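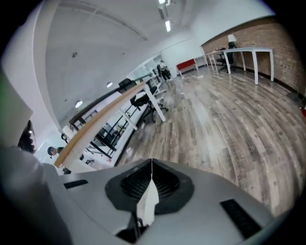
The long bench desk and two of the black chairs, mid-afternoon.

I have spent the past month working out why people at our bench desks complain of sore shoulders, and I said I would write it up once I had measured everything. This is the write-up. It is mostly about heights and clearances, so skip it if you have a desk you are happy with.

The layout is the usual one for an open-plan floor. There is a long bench with a light wooden edge on white legs, and behind it the rows of black-framed desks with white tops. The two kinds were bought at different times from different suppliers. The bench came from Donati and the black-framed desks came with the lease, which means we have paperwork for one and guesswork for the other.

Chairs

All the complaints I received were phrased as complaints about chairs. Liliana Piras wrote that hers "pushes her forward". Amedeo Colombo said his was fine until lunch and then was not. I took both chairs away, checked the gas lifts, the tilt tension and the castors, and found nothing wrong with either. I swapped them over without telling anybody and got the same two complaints back, word for word, from the same two people. At that point I stopped looking at the chairs.

What the chairs do have is armrests that will not go under the bench at the height most people want to sit. The seat goes low enough, but then the work surface is too high for the elbows. Raise the seat to suit the elbows and the armrests meet the underside of the top. People solve this by sitting further back and reaching, and a person who reaches for a keyboard all day will have sore shoulders. I should have measured this first.

The fix on paper is simple: lower the armrests to their bottom setting and ignore them. In practice the release button is on the outer face of the arm, where it gets knocked, and the arm creeps back up whenever someone lifts the chair by it. I have asked people to move chairs by the backrest. Some do.

Desk height

The Donati bench is fixed. There are levelling feet at the bottom of the legs, but they are there for uneven floors and I would not use them to change the working height. I tried it on one section and the join with the next section opened up enough to catch a sleeve. I put it back the same evening.

The black-framed desks can be adjusted, in the sense that each leg has an inner tube with a row of holes and a bolt. The holes are 2 cm apart. To move a desk by one hole you have to clear it, take the weight off one end, draw the bolts, shift the tube, replace the bolts and then repeat the process at the other end. It takes two people and 40 minutes if the screens stay on, less if they come off. We did three desks this way and then agreed that anyone else who wanted theirs changed would have to help.

One warning for anyone attempting the same job. The bolts look identical from one desk to the next and are not. The desks nearest the wall use a slightly longer one, and if you put a short bolt in a long hole it will hold until somebody leans on the corner. Keep each set in its own bag with the desk number written on it.

Footrests

Where the surface is too high and cannot come down, the person has to go up, and then the feet need something under them. I bought three footrests from Patlow to try. They are plain sloping platforms with a rubber face. Two of them have been in steady use ever since. The third was returned to me by Vittoria Russo, who is tall enough not to need one and had accepted it out of politeness.

The rubber marks a pale floor. It comes off with a damp cloth and a little washing-up liquid, so I have not counted it against them.

Check the space under the desk before ordering any. The bench legs are a good distance apart and there is room for a footrest and the wheeled base of a chair at the same time. On the black-framed desks there is a crossbar at the back, and a deep footrest will sit against it at an angle. Patlow sell a shallower one. I have not tried it.

Cables and things that hang

The other half of the job was clearing what had collected under and along the desks. Bags, power adaptors, a box of letterheads from a previous company name, and a fair quantity of cable. Anything on the floor in the leg space makes people turn their knees to one side, and after an hour their back has followed.

I fitted Fundetti trays under the black-framed desks for the adaptors. They clip to the frame and need no drilling. The clips are stiff and I would recommend warming them in your hands first on a cold morning — I snapped one in March by being impatient. For the bench I have not found a tray I like. The underside is flat with nothing to clip to, and I am reluctant to put screws into a top we may want to sell on.

Headphones are a separate question. People hang them off the edge of the desk by the band, where they are caught by a passing hip and end up on the floor. Ginevra Parisi uses a stick-on hook on the inside of a leg and it has held for a year. The same hook stuck to the underside of the top fell off within a fortnight. My guess is that the underside has some sort of coating. Wiping it first with alcohol made a slight difference, but not enough.

Spacing

People tend to gather at the end of the bench, and a lot of the standing and leaning is done there. It is a convenient place to stop and talk to whoever is sitting down. The seated person then twists round to look up, often for several minutes. I suggested leaving the last place on the bench free so that a visitor could sit. This was tried, and by the following week the free place had a monitor on it.

Benedetta Longo proposed a high stool instead. I was doubtful, but a stool does not invite anyone to put a monitor on it, and a person on a stool is nearer to the eye level of someone seated than a person on their feet. We have borrowed one from the kitchen for the time being. If it stays I will buy a proper one.

Results so far

I asked the people concerned to tell me after a fortnight whether anything had improved. Liliana's complaint has gone completely; she now sits higher, with the arms down and a footrest. Amedeo's has not. He moved to a black-framed desk which we lowered by one hole, and he says it is better in the morning. I suspect the screen, which he keeps well off to one side so that he can see the door. I have mentioned it.

Total spend was under the 3,000 euros I had been allowed, by a wide margin, and most of what went out was for trays. New chairs would have used the lot and the armrests would still not have gone under the bench.

Still to do: find a tray for the bench, replace the clip I broke, and measure the underside clearance at the far end, where the floor slopes and my figures do not agree with each other. If anyone has fitted a Mimivach clamp tray to a top with a wooden edge strip, I would like to know whether the jaw leaves a mark. The instructions only say "suitable for most desks".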